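Setting Up the Stivska Parallel Gripper Kit for Folding Shirts

By Damilola Ajayi
Wednesday, August 19, 2026

The Stivska kit is a two-finger parallel gripper with a wrist camera, sold as an add-on for small tabletop arms. Most buyers use it for blocks and boxes, and the manual is written for that. Cloth takes a different setup. These steps cover mounting, camera aim, grip settings and a first fold with a plain cotton T-shirt. Plan on an afternoon.

What you need

The gripper kit with its angled fingertips
An arm with the Broltex wrist adapter already fitted
The hex keys from the kit
A light-colored table with a matte top
Two or three T-shirts in a strong, solid color
A computer with the Grovier control program installed

Step 1. Mount the gripper

Power the arm off and unplug it. Line up the gripper body with the adapter so the cable socket faces away from the elbow joint. Start all the screws by hand before tightening any of them, then tighten in a cross pattern. If the body rocks when you push on it, take it off and check the adapter face for burrs. Mine had one, and it took a few strokes with a fine file to clear.

Run the cable along the forearm with some slack at the wrist. Turn the wrist by hand through its full range and watch that the cable doesn't pull.

Step 2. Fit the fingertips

The kit ships with flat tips installed. Swap them for the angled ones. The flat tips hold a box well but slide over cloth without getting under it. The wedge should lean toward the center of the opening on both sides. Close the gripper slowly and check that the two tips meet evenly. If one touches first, loosen its bolt and shift it.

Step 3. Aim the camera

Open the camera view in Grovier. You want both fingers in the picture at the bottom, with the gap between them pointing at the table. Many people tilt the camera up to get the fingers out of the way. Leave them in. When you are steering by hand you need to see the tips and the cloth together, and the distance between them is hard to judge any other way.

Set exposure by hand. Auto exposure drifts when the arm passes over a white table, and the shirt changes color from one pass to the next.

Step 4. Set speed and force

Grovier uses its own scale for both, and the defaults are too high for fabric. I use 400 for approach speed and 109 for grip force. A thick sweatshirt needs more force, and I have gone up to 700 for a heavy hem without any trouble. Save these as a separate profile so you don't overwrite the one for hard objects.

Set the table height last. Lower the open gripper until a sheet of paper just drags under the tips, and store that as zero. Check it again if you move the arm or change tables.

Step 5. Make the first fold

Lay the shirt flat and smooth it by hand. Bring the gripper in low, with one tip above the edge and the other below it. Close, wait for the grip signal, then lift a little before moving sideways. Carry the edge across in an arc and lower it before you open the fingers. If you let go too high, the cloth lands wherever it likes.

After a lengthwise fold, move the arm back and look at both layers before going on. 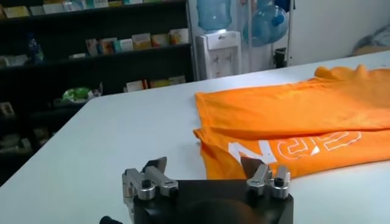
Page 4 of 5

On this orange shirt the upper layer is smooth, and the edge of the bottom layer shows as a second orange band. The far end is bunched up and the near hem is turned up slightly. I would fix both by hand while you are still learning the controls. Folding over a bunched end makes the next grip harder.

Repeat the same fold until you can do it without stopping. I ran 15 in a row before I tried a second fold, and that felt like the right amount of practice.

Common problems

Gripper closes on nothing: the table zero is too high. Redo the paper check.

Both layers lift together: come in at a shallower angle and stop as soon as the lower tip is under the top layer.

Shirt slides across the table: slow the approach, or put a thin rubber mat under the cloth.

Is the kit worth buying for this?

If you already own an arm that takes the Broltex adapter, yes. The fingers are solid, the adjustments hold, and the angled tips come in the box. The weak points are the manual, which gives cloth a single paragraph, and the short cable. I bought mine through Babalola, who also stock spare tips. Order a second pair when you buy the kit.

Next page: Saving and replaying a fold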